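# About Niskanen

Niskanen arranges and rents artificial flowers for offices, reception desks and small venues. The workshop is in Wistow, with a second storage unit at Ukport. We began trading in May with a single rental contract and a borrowed van. The catalog now lists 394 stem types, and stock at the last full inventory was 3464 stems.

## What we handle

Stems are stored by color and by stem length. Red, white and blue make up most of the rental stock — they are ordered for civic events and go out in the largest batches. Arrangements are planned on a flat surface first, bunch by bunch, before any vase is chosen. 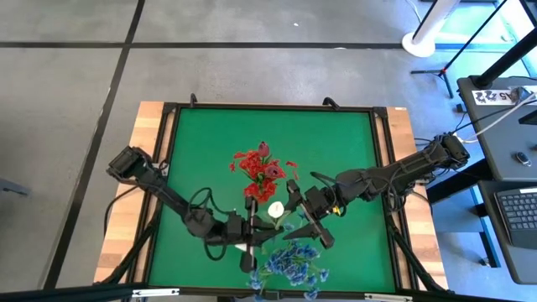 Stem length is set at this stage. A wired stem can be shortened once and bent many times, so we cut late. Single flowers are placed after the bunches, and the height of the finished piece is measured from the lip of the vase to the highest petal.

## Cleaning and return

Rented arrangements come back after two months. Each one is taken apart, dusted with a soft brush, and sorted by color again. Faded stems are withdrawn from rental and sold at a reduced price from the Wistow workshop. Fabric petals are not washed in water unless the supplier's sheet allows it. Blue dyes are checked against a reference card, as they shift faster than red under window light. 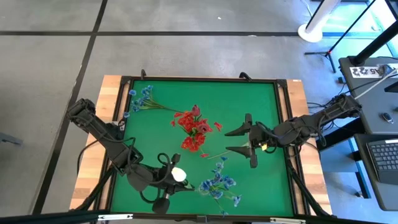 Kalevi Mäkelä writes that the blue bunches in his lobby kept their shape for the full term, but that he would have preferred shorter stems near the door, where coats catch on them. We now ask about door clearance on the order form.

## Ordering

Orders are entered in Lokavix, our stock list, and confirmed by email. Please give vase height, opening diameter and distance from the nearest window. Delivery covers Wistow and Ukport — other addresses by arrangement.

Page last revised 22 September 2023.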